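Gripper comparison: Wivusell two-finger vs Clusis, anyone got real numbers?
Forum > Arms and end effectors > Grippers
Started by torquewrench_ned

torquewrench_ned
Posted: March 7, 2025
We've got a Wivusell two-finger on trial and I have to say whether we keep it or go back to the Clusis we had before. The Wivusell brochure says it "handles deformable and rigid household items without retuning". I've read that sentence in every gripper brochure since I started in this job and it has yet to be true.

So far I'm not impressed and I'm not horrified. Boxes and blocks are fine. Anything with a thin edge is where I start to doubt it. The force setting goes up in steps and the bottom step is still more than I'd like on something soft. The Clusis was gentler but slower to close, and the fingers wore down on us by August.

Has anyone run the two side by side on the same arm, with the same objects? Not interested in videos from the makers.

palletjack
Re: Gripper comparison
We ran both. 38 picks each on the same arm, same tray of parts. The Wivusell dropped 3, the Clusis dropped 2. Make of that what you like. I make nothing of it.

kettle_and_cog
Re: Gripper comparison
38 picks isn't a test, it's an afternoon. You'd need a few hundred before a difference of one drop meant anything, and even then I'd want to know who placed the parts and whether they knew which gripper was on.

palletjack
Re: Gripper comparison
I did say I make nothing of it.

torquewrench_ned
Re: Gripper comparison
Fair enough, both of you. We're doing containers and plates at the moment, on a taped grid so that I can put things back in the same place between runs. Without the grid I don't trust any comparison, mine included. The steamer basket is the one I care about. It gives a bit when you squeeze it, and it's wide, so the fingers can only take it by one side.

Two views of the basket and plate setup: 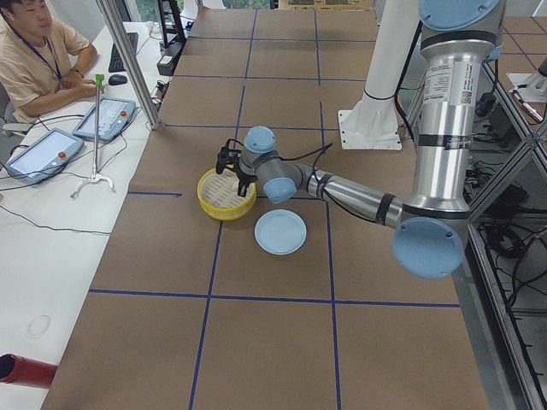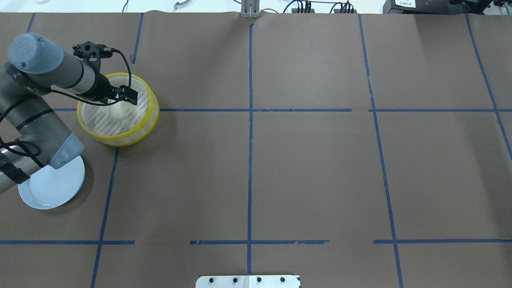

ohmsweetohm
Re: Gripper comparison
My worry with a one-sided grip would be the twist. You take a wide, light container by the rim, lift, and the far side wants to drop. Two flat fingers resist that only as well as the pads do. Before blaming the Wivusell I'd swap the pads, because the stock ones are hard and shiny and that's half the trouble. We cut our own from rubber sheet and the difference was bigger than the difference between the two grippers.

torquewrench_ned
Re: Gripper comparison
I'll try that, but it annoys me. If I have to make the pads myself then what am I paying for? "Without retuning" ought to cover the bit that touches the object.

kettle_and_cog
Re: Gripper comparison
You're paying for the motor and the mount. Nobody's pads are any good. I don't agree that it's only the pads, though. The Wivusell we had reported its finger position late. You'd get "closed" back from the controller while it was still moving, and the arm would set off early. It looks exactly like a slip if you aren't reading the logs.

palletjack
Re: Gripper comparison
Which controller? We had that on the Iturier and never on the Bañez. Same gripper, same cable. I put it down to the Iturier's driver.

kettle_and_cog
Re: Gripper comparison
Iturier, yes. Hm. I was told by support that it was the gripper.

palletjack
Re: Gripper comparison
Iturier support would say that.

torquewrench_ned
Re: Gripper comparison
That's more use to me than anything in the brochure. I'll log the close signal against finger position before I touch the pads. One change at a time, or I shan't know which did it.

ohmsweetohm
Re: Gripper comparison
Plates will be worse than the basket, by the way. A flat one on paper leaves you hardly any edge to get under. We ended up tipping ours with one finger first, which works until the plate slides. I wouldn't mark either gripper down for it.

kettle_and_cog
Re: Gripper comparison
I would. If the sales page says household items, a plate is a household item.

torquewrench_ned
Re: Gripper comparison
With kettle on this one. The plate stays in the test. I've asked Wivusell if they have a thinner fingertip and they sent me a quote for 938, before tax, for the pair -- so that's a no unless somebody here has used them and can tell me they're worth it.

palletjack
Re: Gripper comparison
Had a set on loan. Thinner, yes. They also bend. File down an old pair of the standard ones and see how you get on before you spend anything.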